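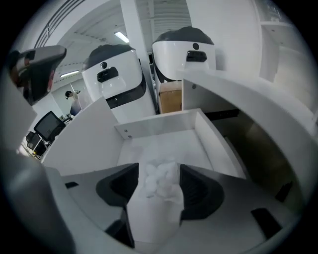 Does washing white cotton with vinegar do anything, or is it folklore?

Asked in Laundry and Fabric Care
194 views, 3 answers

My mother-in-law swears by a cup of white vinegar in the rinse for anything white and cotton. Dish towels, cleaning cloths, undershirts, all of it. She says it brightens, softens, kills germs, takes out smells, strips detergent residue and makes things last longer. When one cheap bottle is supposed to do that many jobs I start to wonder if it does any of them.

I tried it for most of August. Four loads of kitchen cloths with vinegar in the softener drawer, same detergent as always, warm wash. I can't say I saw a difference. They were maybe a little less stiff coming off the line, but it had also been humid that week, so who knows. The gray ones stayed gray.

We're in Zemberg, where the water is hard enough that the kettle needs scraping. The washer is a front loader, a Kuvemetti, and the manual says nothing about vinegar one way or the other. It does say "use only suitable laundry products," and I don't know what that's meant to tell me.

What I'd like to know:

Is there a real reason vinegar would whiten cotton?
Can it hurt the machine? I keep reading about rubber seals.
If it's useless, what does work on dingy cloths that isn't a $39 tub of something?

Please, no links to blogs that sell their own laundry powder. I've read those.

Answer 1 (accepted)

Your doubts are mostly right, but there is a small true thing buried in the middle of it.

Vinegar is a weak acid. Detergent is alkaline, and hard water leaves mineral deposits on fabric along with bits of soap or detergent that didn't rinse out. An acid in the rinse can dissolve a little of that. So if your cloths feel stiff from minerals, a rinse with vinegar might make them feel softer. That's the true thing, and it's a modest one. By the time a cup of it has been thinned out by a full rinse, it's very weak indeed.

It doesn't whiten. It isn't a bleach and it doesn't remove dye, grease or tea. People see white cloths come out a bit cleaner after the residue is gone and call it whitening. I would also ignore the germ claims. Kitchen vinegar does kill some things at full strength if you leave it sitting, and a washer rinse is neither of those.

About the seals: acid can be hard on some kinds of rubber over time. I have never seen anyone produce a test that matches home use, in either direction. The people who say "it ruined my washer" usually have a machine old enough to have gone on its own, and the people who say "20 years and no problem" have one washer. I'd use it once in a while and not every load. Check whether your warranty has anything to say about it too.

One thing that does matter: never put vinegar in with chlorine bleach, and don't run one right after the other in the same load. That makes chlorine gas.

For gray kitchen cloths I'd try this, in order:

1. Use more detergent. Hard water eats it up, and the soft water dose on the box won't be enough for you. Most graying I've seen at home is dirt that was never properly washed out and settled back on the fabric.

2. Wash hotter. Plain white cotton can take it. Warm does very little for kitchen grease.

3. Soak in oxygen bleach (the powder kind, sodium percarbonate is what to look for on the label) in hot water for several hours or overnight, then wash as normal. The store brand is the same stuff as the fancy tub. Read the ingredients side by side and see for yourself.

4. Don't stuff the drum. Cloths that go in as a wad tend to come out as a wad, and the inside of it hardly gets rinsed.

Also skip fabric softener on anything that's supposed to soak up water. It leaves a coating.

If they're still gray after two soaks, they're rags now. Cotton does wear out.

Comments on this answer:

"The overloading one got me. I was running 50 or so cleaning cloths at a time from a rental place and wondering why they smelled."

"Is step 1 right? Every appliance article tells me I'm using too much detergent."

Reply from the answerer: Depends on your water. Most of those articles seem to assume soft water and a small load. If you get suds left over at the end, cut back. If the cloths feel greasy or smell when they get damp again, add more. Your own laundry is a better guide than an article, mine included.

Answer 2

Vinegar works great, been using it for years and everything comes out bright. I put it right in with baking soda for extra power. You can see it fizz so you know it's doing something. Whites come out so white. I also add a little lemon. Never had a problem with my machine and I had the same one in Zostov until we moved.

Comments on this answer:

"The fizz is the two of them canceling each other out. What's left is mostly water and a bit of salt. Use one or the other."

"It still fizzes though."

"Yes. Sodas fizz too."

Answer 3

I did a rough test on this a while ago, for what it's worth. Cut an old white sheet in two and used both halves as dust cloths and for wiping the stove. One half always got vinegar in the rinse, the other got plain water. Same detergent, same temperature, separate loads. We have hard water too, out past Isah.

After a couple of months I asked my family which half was which. They couldn't tell by looking. By feel, most of them picked the vinegar half as the softer one, but I wouldn't put money on it since they knew there was supposed to be a difference. I should have mixed in a third piece and didn't think of it.

Then I soaked both in oxygen bleach and they both got a lot whiter. So I'd spend my money there. I still use vinegar on the showerhead.

No smell left from the vinegar, by the way, once the cloth is dry. People always ask.

Follow-up from the asker

Thanks. I went with the soak, store brand, overnight in the bathtub with the hottest water we get from the tap. The water was brown in the morning, which was disgusting, considering these were supposedly clean. The cloths are better. A few have yellow spots that didn't move, probably oil.

I've bumped up the detergent and I'm going to leave it at that for a few weeks before changing anything else, otherwise I won't know what did what. Not telling my mother-in-law.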